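The elastic-waisted jeans, and what I've decided about them
May 12, 2021
Filed under: Clothes, Mending and making do

I said in the last post that I would get round to the denim shelf, and then of course the weather turned nice and I spent most of the week in the garden pulling up things that may or may not have been weeds. But the shelf has finally been dealt with, or at least the top half of it has, and I want to talk about one pair in particular because I have had more thoughts about them than is probably reasonable for a pair of trousers.

They are the pull-on ones with the gathered waist. If you've been reading for a while you may remember me being very rude about elastic waists. I grew up thinking they were for toddlers and for long coach journeys, and I held on to that opinion for years, through any number of stiff waistbands that left a red line round my middle by teatime. Then I found this pair on a rail at the back of the shop in Staton, the one with the steps down, marked at 540 and knocked down from 698, and I bought them mostly so that I'd have something to do the painting in. They have never once been near a paint tin. I like them far too much!

What won me over was the waistband, oddly enough. Cheap elastic waists are usually just a tube with a bit of elastic rattling about inside, and it twists round in the wash and you spend your evening poking at it with a safety pin. With this one the denim has been gathered up properly and stitched through the middle, so you get two rows of little ruffles with a line running between them.

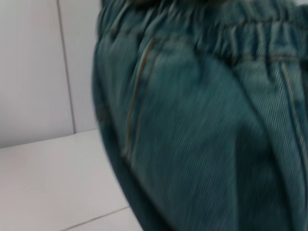
All those gathers! The line of stitching across the middle is my favourite bit.

When denim is bunched up like that it wears on the ridges first, and you end up with pale tops and dark blue-green creases in between, a bit like corduroy that has changed its mind. I don't mind it in the least. The stitching along the bottom of the band has gone a faded tan as well, while the line by the pocket is still a good orangey brown, so I suppose that side of things sees less rubbing. I've looked it over for loose threads and I shall be looking again in June when the winter things go up to the loft, as I don't want to find out about a broken stitch by hearing it go.

A word about washing, as two of you asked after the post about the Mulach cardigan. I do all my denim inside out at a low temperature, with half the powder it says on the box (I use the Prokgate one, which comes in a great big tub and smells of hardly anything). No softener. I used to swear by softener, and I'm convinced it did for the elastic in my old gardening trousers. Then they go on the line from the hems, never the waist. A wet pair of jeans is a heavy thing, and I would sooner that weight wasn't hanging off the elastic all afternoon. I have no science to offer you on this, only a lot of saggy trousers.

Ironing I don't bother with. I lay them out flat, pull the side seams straight with my hands, and smooth from the band outwards. The band itself you just have to leave alone. It will not lie flat, it has no intention of lying flat, and if you press it you only squash the ruffles and make them look sad.
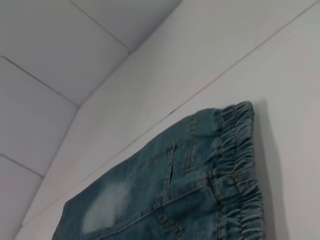
The washed-out patch, and the double row of stitching running up to the elastic.

I do love a double row of stitching. My other jeans, the Šimko ones I had for the best part of ten years, had single rows in places where there really ought to have been two, and that is exactly where they went, one seam after another, until there was more of my mending in them than there was of the original. They're in the scrap bag now, waiting to be turned into a peg bag or a knee pad or whatever it is I decide on.

The fading I'm in two minds about. There's a proper whitish-blue area on the body of them, and another pale band further down the leg. When I first brought them home I thought it was a bit much and even wondered about a packet of dye. I got as far as pricing it up, and it was 200 for the dye and another 100 for the fixing stuff, and then you have to run the machine empty afterwards to be sure you're not going to turn the pillowcases blue. I put the packet back. And now I've got used to it, I think a dark even blue would look rather stern with all that ruffling at the top. 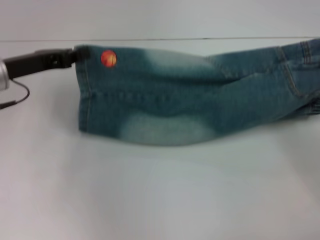
One leg stretched out on the white table, with the little orange-red sticker near the hem.

I've been dithering about the length, too. The hem is a plain squared-off one with a lighter line of stitching, nice and tidy, and for sandals I'd like them a touch shorter. But cutting into a hem that neat feels like a shame, and a turn-up costs nothing and can be undone the minute I go off it, so a turn-up it will be. Just the one fold, I think. Two makes me look as though I'm about to go shrimping.

As for storing them, I've given up on folding in thirds and standing them on end like the clever people do. Leg over leg, then the band tucked down on top so nothing heavy sits on it, and on to the shelf they go above the stiffer pairs. It isn't the neatest shelf you ever saw, but I can find what I want on it without pulling the whole lot down on my head.

The bottom half is all cords and one pair of dungarees I can't remember buying. I'll start on those next, once the beans are in.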